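Getting your wait times right in Birnov

Okay, so you've got Birnov talking to both arms and your cloth-sorting routine runs, but the second arm keeps starting late. Mine did this for most of May! The fix lives in the scheduler settings, and it's a quick one.

1. Open the timing log

Start a run, let it go for 100 cycles, then open the log. You're looking for the column called hold. Mine was full of numbers near 4,000 milliseconds, and that's a long time for an arm to just hang there.

2. Split the zones

By default Birnov treats the whole table as one shared zone, so only one arm gets to move at a time. Draw a zone for each arm and keep a thin shared strip in the middle. My left zone covers the clear container, my right one covers the blue bin and the table to the right of it (loose cloth ends up there a lot).
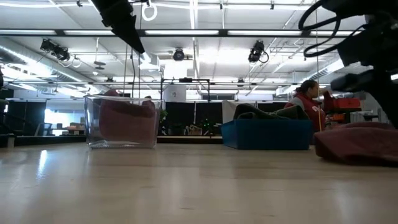

3. Lower the lock timeout

Set lock_timeout to 9 and save. Demetrio Aguirre on the Birnov forum likes 4, but I got random stops with that, so go down slowly.

4. Run it again

Same routine, another 100 cycles. If hold is still high, your shared strip is probably too wide – go back and shave a bit off each side, then restart the scheduler so it picks up the new zones.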